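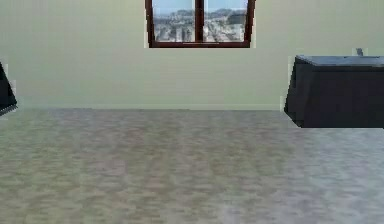
What did we want out of the Hesitz open day? A straight figure for how often their household robot finishes a job in simulation, and the same figure for the real one, measured the same way.

April. Notes from the visit to the Hesitz site at Trorcombe, written up the same evening while I can still read my handwriting. Naa came with me. Amerley stayed back to keep our own runs going and will want to know if the trip was worth the gas. Short version for her: half of it was.

Doors at 9:30, demo at 10:15, started closer to 10:40. Coffee fine. They opened with the simulator, which they call Grornthorpe, and stayed on it for most of the first hour. The pitch is that you train the robot in rendered rooms, thousands of variations, and then it walks into a real apartment and copes. The slide said 3,304 room layouts. I asked how many of those differ in floor plan and how many are the same plan with new paint. The presenter said "a healthy mix." Wrote that down word for word.

My gripe with the rooms, having now looked at one properly: the wall is bare on both sides of the window, not so much as a light switch. Carpet clear all the way across. There's a dark cabinet with a gray counter and what I take to be a faucet on it, and the cabinet doesn't quite sit on the floor, you can see wall under the corner of it. Maybe that's harmless. If the policy learns anything from where furniture meets carpet, I'd guess it isn't. Naa thinks I'm fussing and that the physics side uses separate collision shapes anyway. She may be right, but we asked and the person at the desk didn't know.

The view out the window is nice. City, hills, blue sky. I'd trade it for a phone charger and one shoe.

Then the numbers. 93 percent success in simulation on the "go to the counter and pick up the cup" task. Asked what counts as success. Answer: cup leaves the counter. Asked if it has to stay in the hand. Answer: they're "tightening that definition." So 93 is an upper bound on something and I'm not going to quote it to anybody.

Live demo was in a mock kitchen on the ground floor. Eleven attempts while we stood there (Naa kept the tally, I kept time). It got the cup on seven. Two of the misses were the arm stopping short, one was a bad grasp, and on the last one an operator hit the stop before I could see what was wrong. Slowest good attempt was 33 seconds by my watch. That's fewer tries than I'd want for any conclusion, and the lighting was set up by them. Still, seven is more than I'd have bet on, and I should say so.

What I could not get: whether the kitchen we saw was one of the layouts in training. Asked twice. Second time I was told the layouts are "inspired by real spaces." If that kitchen is in the training set then the demo tells us very little about a strange apartment.

Naa had a better talk than I did, with one of the engineers near the loading door. Her notes, copied in:

- they randomize texture and light, NOT clutter, clutter is "next quarter"
- camera height fixed in sim, varies a bit on the real robot, they recalibrate every morning
- dark furniture gave them trouble early on, depth sensor dropouts
- the sim has no dropouts modeled

That last one bothers me most. We lost most of a month to dropouts on the Acheampong rig and I would not have believed any sim result that left them out.

To do:

Me: email and ask for the raw trial logs, sim and real, with failures left in. Ask again about the kitchen.

Naa: try a handful of our own rooms with objects on the floor and see how far our navigation score falls. She says a lot. I say a lot too, so no bet.

Amerley: please check whether our success test has the same hole in it. I think ours needs the object held at the end of the run but I wrote that code a long time ago and don't trust my memory of it.

Not recommending we license Grornthorpe yet. Would go back if they let us bring our own cup and move the furniture.

Got home past 6, traffic bad after the bridge. Parking receipt is in the tray.

Added later, Amerley: checked. Ours has the hole for the drawer task, not for the cup. Fixing it tomorrow, old scores will drop.

2 comments
0 shares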